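From: Josphat Muriithi
To: laundry-room list
Date: Saturday, August 7, 2021
Subject: Re: Filter covers, door seals and the Pestham machines

Hamisi Minja wrote:

> We have had the second Pestham machine stop mid-cycle with water
> left in the drum. The display gives a drain fault. I ran it again on
> spin only and it emptied, slowly, so I do not think the pump is dead.
> Two questions for the list. First, is there any way to get at the
> filter without putting several litres on the floor? Ours is right at
> the bottom and a roasting tin will not go under it. Second, the door
> seal smells. I have done a hot wash with soda crystals and it made
> no difference after a few days.
>
> Also, a load of mixed reds and whites came out pink at Hadham last
> week. The label said 40. Is 30 any safer or is that a myth?

Hamisi,

Taking these in order.

Drain fault. If it empties slowly on spin, the pump is turning and the restriction is most likely at the filter or in the hose. Check the hose first, as it needs no draining. Pull the machine forward enough to see the full run and look for a kink where it goes up to the standpipe. At Kikus we had two faults logged in February and one of them was a hose flattened by the machine having been pushed back too far. Leave a gap of 50 mm behind it.

Getting at the filter. Switch off at the wall and let the water cool if the last wash was a hot one. Look beside the filter for a small drain tube with a bung. Not all machines have one. If yours does, drain through that into a shallow dish and put the bung back each time the dish is full. If it does not, you will have to ease the filter round a quarter turn at a time, let it weep into the dish, close it, empty, and repeat. A paint tray goes under ours where a roasting tin would not. A dustpan with a rubber lip also works but holds very little, 300 ml in the case of mine. Once the flow stops, take the filter right out, clear the housing with your fingers and check that the impeller behind it turns. It will move in small jerks, and that is normal. Clean the thread before refitting. Hair on the thread is the usual cause of a drip afterwards.

Door seal. Soda crystals in the drum do not reach the fold of the gasket. Pull the lower lip of the rubber towards you and wipe inside it with a cloth, paying attention to the small drain holes at the bottom. If those are blocked the fold holds water between washes and will smell again whatever you put through the machine. After that, leave the door ajar. I wipe ours every 4 weeks.

Reds and whites. Thirty is safer than forty but it does not make a loose dye fast. Separate garments are easy, you simply do not mix them. The trouble is with one garment in both colours, where the white part sits against the red for the whole wash.

For two-colour items I now do the sorting at the basket, before anything goes near the drum. Anything red is tested first: damp a white cloth, press it on an inside seam and look for colour. A basket standing at the door with a red and white piece lying over a white cloth, like this one, is where I would stop and take the two apart, unless the red had already passed the test. Items that pass go in at 30 with a short spin. Items that fail are washed alone in cold water, and they come out as soon as the cycle ends. Most of the staining I have seen came from a wet load left sitting.

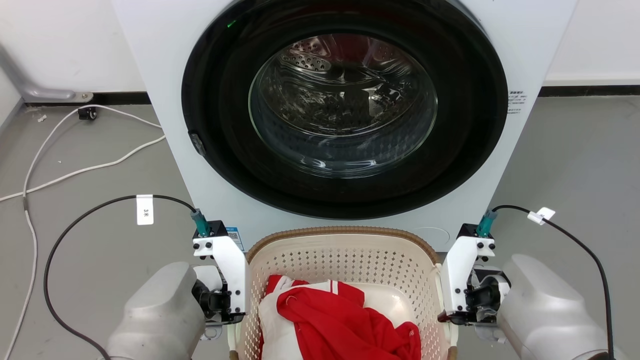

For the load that has already gone pink, do not tumble dry it. Keep it wet and rewash the whites alone with an oxygen bleach at the dose on the packet, checking the care labels first. I recovered 11 tea towels out of a bad load that way, though it took two passes. Wool and silk should not go anywhere near it.

One request. When you post the fault, please give the code as shown on the display as well as the meaning. The two Pestham machines are different ages and I am not certain they use the same list.

If the filter turns out to be clear and the hose is straight, the next thing is the standpipe itself. Take the hose out, pour a bucket of water down the pipe and see if it backs up.

Josphat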